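Section 4: First Pick on a Soft Surface

You have mounted the arm, run the cable along the wrist and survived the Tellemden app's welcome music. The next job is to pick up something soft from something soft. If your Tondero arm can manage this, a hard object on a hard table will feel like a holiday.

Allow 60 minutes. The quick start card says less, but the quick start card was written by people who already knew how.

Before you start

You will need:
- the arm, fixed to its stand and locked (Section 2)
- the two-finger gripper with the black curved fingers fitted, not the Skoneck suction cup
- a bed, sofa or large cushion with a sheet over it
- a handful of household objects, at least one of them squashy

Caution: The arm does not know what a bed is for. Keep people, pets and anything you would be sorry to lose out of its reach while the stop button is unlocked.

Caution: Do not stand the arm on the mattress. Its stand needs a firm floor and a clear 100 mm at the back for the plug.

4.1 Laying out the objects

1. Pull the sheet reasonably flat. Hospital corners are not required. Small creases are fine, but a fold tall enough to hide a finger will be treated as an object, and the arm will pick up your bedding with great determination.

2. Spread the objects out. Leave a hand's width round the one you want picked first. The others may touch or overlap, as they do in real life.

3. Mix the shapes. A box, a notebook, a packet and a couple of toys will teach you more in one go than a tidy row of blocks.

Note: Patterned sheets are allowed. Software older than version 228 had a weakness for printed fruit and would try to harvest it. If yours does this, update before going further.

4.2 Making the pick

4. Open the app and choose Manual, then Soft. The grip setting drops to its lowest value. Leave it there, however tempting the slider.

5. Bring the gripper over the object using the two arrow pads. Come in from above. Sideways approaches look dashing and mostly push things off the bed.

6. Lower until the fingertips are level with the widest part of the object. On a plush toy this means the tummy. Ears and tails will hold for a moment, and then you will be starting again at step 5.

7. Press Close once. The fingers curve in around the object and stop when they meet resistance. Check the position before you lift: the gripper housing should sit directly over the toy, hiding part of it from you, with a finger to either side.
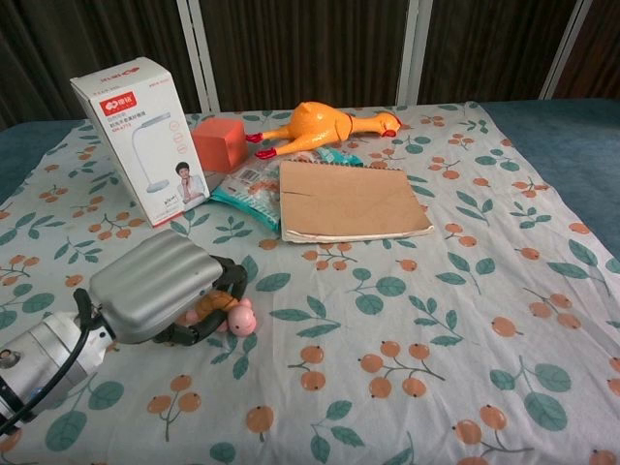
8. Press Lift. The arm rises slowly and pauses at the top of its travel. If the object comes too, press Save. If it doesn't, lower the arm, press Open and move the gripper a little towards the heavier end.

9. Repeat until you have three saved picks of the same object. The app will not let you past this screen with fewer, and tapping it harder makes no difference.

Note: Watch the cable at the wrist during the first lift. It should bend in an easy curve. If it pulls tight, stop and go back to Section 2 - the clip is almost certainly one notch too low.

4.3 Objects that misbehave

Crinkly packets: close slowly and aim for the middle. The noise is normal.

Notebooks: lying flat, these are beyond the standard fingers. The thin Sawatzky fingertips (part 233, sold separately, naturally) can get under a cover on a good day.

Tall boxes: move them to the far side of your target, or take them away until you trust your steering. A knocked box does no harm to the arm, but it does trip the bump sensor, and you will have to hold the stop button down to clear the red light.

When all your picks are saved, press Park and wait for the arm to fold itself away before unplugging. Section 5 covers putting things down again on purpose.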